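Storing spare cables so they don't tie themselves together

Verena Stöckli
asked in Home & Garage, 16 replies

Every February I open the cable drawer, and every February it has bred. I have a small gray box I'd like to use for the keepers. Do I coil them, fold them, or just shove them in and lean on the lid? I own no label maker and don't plan to become a person who does.

Ruchti
Coil, don't fold. Make loops about as wide as your hand and let the cable go the way it wants to go. If it fights you, give it a half twist with each loop. Fasten it with a strip of hook-and-loop tape, snug but not tight.

Dump the lot on a table first and sort by color before you coil anything. Red, yellow, black and gray is plenty of system for one box.

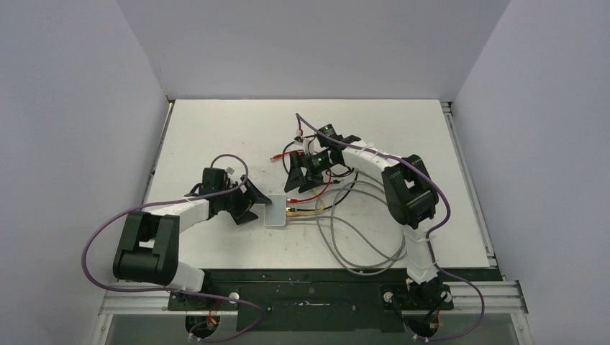 Should the long cables go in first or last? Long ones first, flat on the bottom, with the short ones on top where you can grab them. If the lid won't close, you have two boxes' worth of cable, or one box's worth and some junk.

Junda
Throw them out. I had a printer cable for eight years and the printer for two.

Zorkel
Ruchti is right about the loops. Please don't wrap them around your elbow like my father did – he went through a lot of extension cords. For labels, masking tape folded over near the plug works fine, and a pen is not a label maker. I also stand my coils on edge like records, so I can see them all without digging. Rubber bands go gummy after a summer in the garage, so skip those.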